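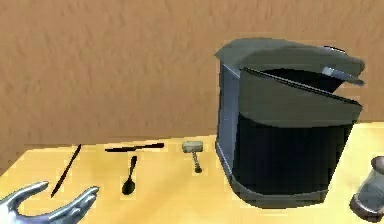 Preparing a Break Room for Shared Robot Service: A Guide for Site Supervisors

This guide explains how to introduce a table-service robot into a staff break room and how to divide the work between the robot and the people already employed there. It is based on the program at the Maglaya office of Netness, where the Mellomier service system was first planned in simulation and then brought into daily use. Supervisors at other sites should read the full guide before changing any staff schedule.

Before You Begin

You will need a current list of break room duties, the names of the employees who perform them, and access to the simulation workspace for your site. Set aside 20 working days between the first staff meeting and the first live shift. The Maglaya office attempted a shorter period and had to extend it.

Step 1. Record the existing work

Ask each attendant to write down what he or she does during a normal shift, in order, including small tasks that do not appear in the job description. At Maglaya, this produced 7 main duties and a long list of minor ones. Do not edit the lists for length. Naledi Ngubane, the facilities lead, found that several minor tasks, such as putting a utensil back where a coworker expects to find it, took more planning than making coffee.

Step 2. Build the room in simulation

Staff members should help decide how the simulated room is furnished. Attendants know which places are awkward to reach, and they should be present when the layout is reviewed. A table set at an angle to the wall, with ribbed chairs drawn up around it and a toaster sharing the top with an apple and a bottle, gives reviewers enough to discuss: which side the robot should approach from, which chair must be moved first, and who moves it. Record each answer and the name of the person who gave it.

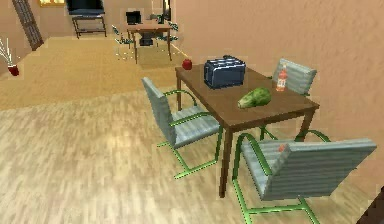
Employees often ask at this stage whether their positions are being removed. Supervisors must answer the question directly and in writing. Under the Maglaya plan, no attendant position was closed. Hours spent on clearing and setting out were reassigned to ordering, guest requests, and supervision of the robot. One attendant, Rommel Macapagal, moved into a new role reviewing simulated runs and now trains others to do the same. Rooms in simulation should also include the features at a distance from the main work area. Review a reach for a thin item from a viewpoint that takes in the surroundings - at Maglaya, the refrigerator with its two silver handles and the stepped wooden shelving beside it - so that attendants can relate the movement of the hand to the paths they use themselves.

Step 3. Review the runs with staff

Schedule review sessions during paid hours. The Maglaya team completed 3,922 simulated runs, of which 1,284 were marked by attendants for discussion. A run should be marked whenever an attendant would have done the task differently, even if the robot finished it.

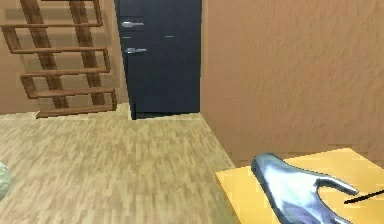
Marked runs are then sorted by cause. Use the categories "placement," "path," "grip," and "timing," and add a written comment to each. Slender items deserve separate attention under "grip." Comments from attendants go to the Mandadach support desk without being rewritten by a supervisor.

Step 4. Assign duties for live shifts

Post a one-page duty sheet that states which tasks belong to the robot, which belong to the attendant, and who may stop the system. Every employee on shift must have authority to stop it. No reason is required at the time; a short note may be filed before the end of the shift.

Step 5. Hold a follow-up meeting

Meet with all affected staff after the first month of live service. Compare the duty sheet with the lists collected in Step 1 and identify any task that has passed to an employee without being assigned. At Maglaya, wiping down the coffee area had fallen to whoever arrived first in the morning, and it was added to the paid opening duties in August.

Requests for the duty sheet template should be sent to the facilities lead at the Maglaya office.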